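May 10, 2025

Fault on the Metero arm again, same class as February. Logged as a false grasp: controller reports object held, fingers closed on nothing, arm proceeds to the lift. On the real cell this ends with the arm travelling at full speed to the drop-off with no load, which is bad enough, and on one occasion with a mixing bowl following it halfway and then going over the guard rail. Shaimaa Soliman was on the other side of the rail. No injury. She filed the near miss and I agreed with every line of it.

Cell locked out until the cause is found. Work moved to the simulator.

Ran 200 grasp attempts overnight on the bowl task, stock settings. 67 false grasps. I had expected fewer. Sorted them by approach angle and the pattern was plain enough: nearly all came from the steep approaches, where the upper finger goes over the rim and the lower one comes up from underneath. Flat approaches were clean.

Checked the obvious items first. Finger calibration good. Joint offsets good. Contact model in Banimitz unchanged from the last release. Force threshold set to 2 newtons, as per the Iment manual, and I suspect that is the weak point. On a steep approach the upper finger brushes the inside of the bowl before the grip closes. The brush reads above threshold. The controller takes it as contact on both fingers, since the second channel is only polled if the first is quiet. Poor logic, but it's in the vendor code and has been there for years by the look of the comments.

Second problem, probably separate. The wrist camera check is meant to catch this. It compares the view before and after closing and should flag a gap between finger and rim. It passed all of the bad grasps. The bowl is polished and the highlight inside it is strong, so I think the edge detector is locking on to reflections and losing the lip. Bakhtiari had the same trouble with their steel trays and went to a matte coating. Not an option for us, the bowls are the customer's.

Pulled the wrist view for attempt 67 and went through it by hand.
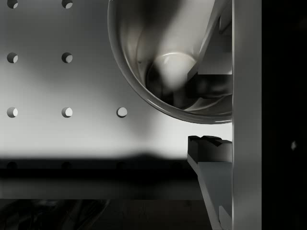

Wrist view, simulator. Bowl rim between the two fingers, gap above the lower tip.

Changed the polling so both channels are read every cycle, and made the lift wait for both. Wrote it as a patch over the vendor code and sent them a copy with the logs. Camera check left alone for now. I don't want two changes in at once.

Started a longer run at five o'clock, 900 attempts, steep approaches only. Cell stays locked out whatever the result. Shaimaa wants the guard rail raised before anyone powers it up and I have put the order in for the taller panels. Need to ask what the lead time is.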